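Old tower keeps switching itself off – worth reviving or strip for parts?

Posted in Desktop hardware, 29/11/2025

I've been given an older desktop tower from the office. It runs for about 10 minutes and then shuts off with no warning and no error message. If I press the power button straight away it does nothing, but after a wait it starts again and does the same.

What I've done so far:
Blown the dust out of the front vents and the power supply fan.
Swapped the mains lead.
Tried it with only one memory stick, then only the other.
Unplugged the hard drive and left it sitting in the BIOS screen. It still switched off.

The processor was showing 65 degrees in the BIOS the last time I looked, which doesn't seem high enough to cause it. I haven't taken the graphics card out yet. I have never removed one and there are a lot of wires in the way at that end.

I only want it for letters, photos and a bit of browsing. A local shop (Koltance) said they'd look at it but wouldn't give me a price beforehand. If it's going to be a new power supply and a new board then I'd sooner take out the drive and recycle the rest.

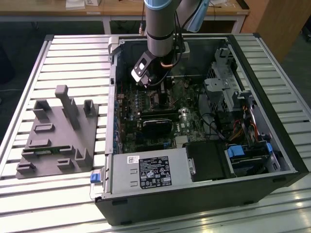
Luzius Widmer
I'd start with the power supply. Shutting off dead and then refusing to start until it has had a rest is typical of a supply tripping its own protection, though a board fault can look the same.

Before you buy anything, take the graphics card out. Switch off at the wall, pull the lead and hold the power button in for a few seconds. There will be a screw or a clip at the bracket end and normally a small catch at the far end of the slot. Release both and lift the card straight up. If it sticks, stop and look for the catch again, as that's the part people snap. Then plug the monitor into the board's own video socket if it has one and see how long it runs.

If it stays on, the card is either faulty or pulling more than the old supply can give. For letters and photos you can leave it out for good.

If it still cuts out, look at the label on the power supply and write down the wattage and the model number before ordering. Some office machines use a standard supply and some use their own shape and their own plugs, so match the connectors as well as the size. I bought a Ferex unit for one of mine in January without checking, and the main plug was wrong. It went back and I lost the postage.

Don't open the supply itself. It can hold a charge after it's been unplugged.

While you're in there, have a look at the capacitors on the board – the little cans. Flat tops are what you want. If any are domed or have brown crust on them, I wouldn't spend money on it.

Lorena Jara
Mine did this and it was the paste under the processor cooler, dried to a powder. Cleaned it off, put new on, fine since. 65 in the BIOS is a bit warm for a machine doing nothing, so I wouldn't rule it out. A tube costs very little and you only need a blob the size of a pea.

Copy your files off the drive first whatever you decide. All that sudden switching off does them no good.

wako_user
Just get a new one. Not worth the hassle.

Luzius Widmer
Lorena is right about the paste, I should have mentioned it. I'd still take the card out first, as that costs nothing. And if you do end up recycling it, keep the drive back, or wipe it properly before it goes.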